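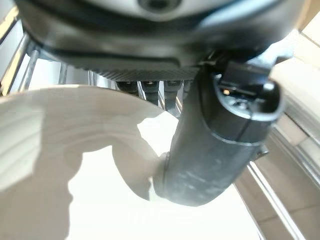
The big cream piece, with a shadow across it.

14 September 2023

Up early and straight into the back room before I could find a reason to leave it. I have been putting this off since July. Had coffee standing up.

Started with the shelf by the door. Two bags of old cables, a box of Claria jars with no lids, and a stack of Biltix catalogs that I kept for the pictures and never opened again. The catalogs went out for recycling. The jars I washed and put in the kitchen, where they are now in the way. I will look for lids this weekend and if there are none they can go too.

The cream piece took up most of the morning. I wanted to settle whether it stays. It is thin for its size, smooth on top, and the color is less even than I remembered. There are soft bands in it that go from off-white to a light beige. I had been calling it white all this time. I don't know if I would call it a sheet or a disk. The curve is the part I like.

Looked up what a new one might cost and gave up after three pages. Tollstead had something close for $48 plus shipping, but it was flat, and flat is no use to me. So it stays. I wrote "keep" on a piece of tape and put it on the wall so I don't go through all this again.

Lunch was soup and the end of the bread.

In the afternoon I did the floor. Swept twice and then mopped, and the water was gray both times. Moved the Nepia boxes over to the far wall and found the missing tape measure behind them, plus a receipt for $301 that I needed in the spring and don't need now. Kept it anyway. The radiator still has a rattle when you lean on it. I tightened the one screw I could reach and it made no difference.

Spent nearly an hour on the drawer with the screws and hooks. Hooks are all in one tin now. The screws are still mixed and I'm leaving them mixed.

Back is sore — the left side again. Took a bath and went to bed at nine with the window open.

For tomorrow: lids, light bulbs for the hall, call about the gutter, and measure the top shelf to see if the cream piece will fit up there on its side.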